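House rules for hand-held gripper sessions: how strict is yours?

Sointu Oksanen
Started by me in a fit of optimism. We have inherited a four-page document called "Good practice for demonstration recording", written at Lehtinen before my time by somebody who had clearly been hurt. It says, among other things, that the room must be "neutral", that the operator must "move naturally at the prescribed speed", and that all cloth items must be returned to "the original state" between takes. I have been folding things for years and I have never once managed the original state.

I'm supposed to bring it down to one page by October. What do you keep, what do you bin, and has anybody got wording for resets that a human being can follow?

hhakala
Keep the speed rule, bin the word "naturally". Those two have been fighting in our copy as well.

For the room I'd be firm. Clear it. Every box left lying in the background is something the policy can latch on to, and then you move the box and the arm has an identity crisis. We had a set of 200 takes on Drendus and I made everyone strip the room first. They hated me, but the set was clean.

Chaimae_B
Clean, and then how did it do in a room with things in it?

hhakala
We are not discussing that.

Chaimae_B
Thought so. I'd go the other way and write it down as a rule: leave the room as people live and work in it, but log what's there. A stripped room is a rule that suits whoever has to look at the footage. My flat has never been neutral and I doubt yours has.

Merja Saarela
I look after the session rules for Tanatico, so I'll put my head over the wall. We're at version 2, and it fits on one side of paper if you don't mind small type. I do mind small type, but I was outvoted.

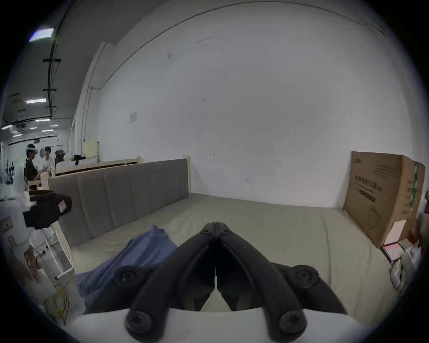
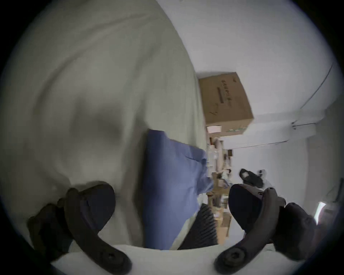 Our reset rule used to say "original state" too, and it cost us more arguments than the rest of the page put together. It now says: pick the item up, let it drop inside the marked area of your task sheet, don't smooth it, don't look at it disapprovingly. The start should vary, and the sheet says how far it may vary. A blue cloth like the one on the bed there can begin crumpled or fairly flat, and both count as a valid start as long as the fingers can get to it without the operator leaning on the mattress. The bed sheet has wrinkles of its own and we have a separate line for that: leave them. We once had an operator ironing between takes with the flat of his hand, and 175 takes later every one of them began on a surface no bed has ever had.

On clutter I'm with Chaimae. The cardboard box stays, and it goes in the log.

hhakala
I can read a picture too, Merja. There's a person in a VR headset behind the headboard in the first one. Is that in the log? My page says no people in view, full stop.

Merja Saarela
Ours says anybody who can be seen has signed the form before the camera is switched on, and that they keep out of reach of the task. "Full stop" is a lovely rule if you have a building to yourself. Most places have a room and two teams who both booked it for 10 am.

ellik
Consent form first, yes, and please put it at the TOP of the page. At Dredau it was item eleven, under the bit about charging batteries. You can guess how many people got to item eleven.

Also can I make a plea for a cable rule. I can live with a pile of boxes. I can't live with a trailing lead between me and the bed when I'm walking sideways looking at my own fingertips. That one isn't about data, it's about my ankles.

Sointu Oksanen
Ankles noted. Elli, does yours say anything about the fingers themselves? Ours wants them "fully open at start and end", and operators then do a little flourish at the finish like a conductor.

ellik
Open at the start, yes. At the end we say open and then hold still while you breathe out once. It stopped most of the flourishing. Heikki still does it.

hhakala
Heikki has style.

And for the record I still think you want a stripped room for the first batch. Prove the task, then add the mess. Doing it all at once means that when it fails you've no idea which bit to blame.

Chaimae_B
That I can nearly live with. Write "first batch" down as a number, though, or the first batch goes on until you retire. I've seen one reach 613.

hhakala
Fine. A number. Sointu can choose it and we'll both complain.

Sointu Oksanen
So far I've got: form at the top, clear floor, drop and don't smooth, log the clutter, open hand and breathe out. The speed rule stays and "naturally" goes. Merja, may I steal the line about disapproving looks?

Merja Saarela
You may. Somebody will ask you to define it. We gave up and drew a face.

Contact the moderators | Copyright remains with the individual posters | Back to top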